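Open day at Koech, 25 February 2024

Got there late, parking was a mess. Sign said up to 485 visitors, felt like more in the hallway. Kuldeep Sengar from the Nitska group took our batch round, 16 of us, very quick. 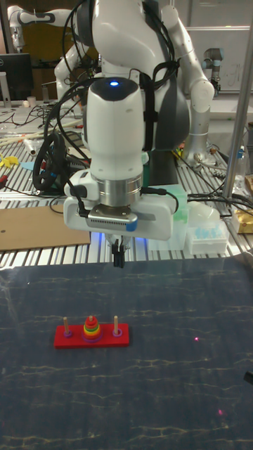 Kuldeep's bench was the one I came for. Tower of Hanoi, the kids' kind, and a big white arm to work it. Stack of rings on the middle peg, just a small purple one at the foot of each outer peg, fingers shut and pointing down at the mat. Asked what the gripper cost. He said 4,000, didnt say if that was with the cables.

Quick stop for coffee, picked up a Tralto flyer, lost it agian.

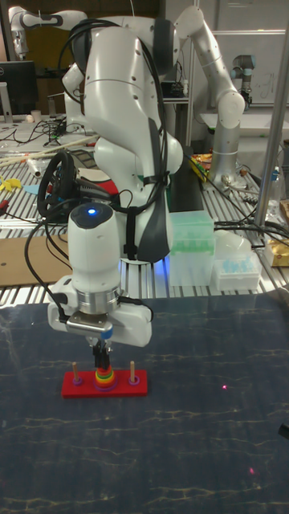

Went back for a second look before the bus. Less of a crowd, could get right up to the rope. Fingers were down at the top of the stack this time, rainbow rings, outer pegs with just the purple collar. Would of stayed longer. Draltow talk was in room 249 and I still had to find the stairs.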